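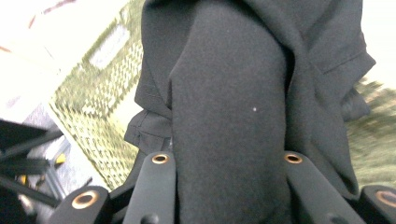
Dark fabric with a brushed, fleece-like texture

Laundry sorting is the homely old habit of dividing clothes and linens into groups before they are washed, usually by color, by weight, and by how much rough handling each piece can reasonably be expected to stand. It is found in nearly every household that does its own wash, though families differ a good deal, and sometimes quite fondly, over how it ought to be done.

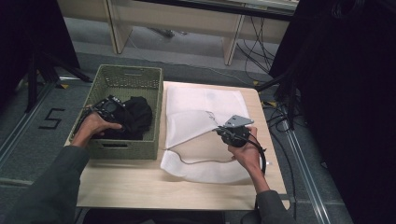

2 min read

Dark and light items are commonly kept apart, as new dyes may bleed in warm water. In her household guide, Marietjie Mahlangu describes boarding houses in Orthorpe where up to 400 pieces passed through the wash house in November alone, each marked with a stitch of colored thread.

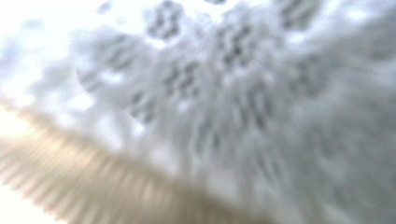
Pale gray-white texture at close range

Texture matters too. Fleece sheds lint and terry cloth gathers it, so the two make poor company, and delicate things are happiest in a load of their own.

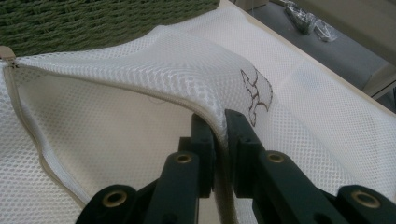

Older habits linger here and there. Zoia Savchuk, writing on village customs, recorded 34 local words for a wash-day pile, several of them still used by grandparents.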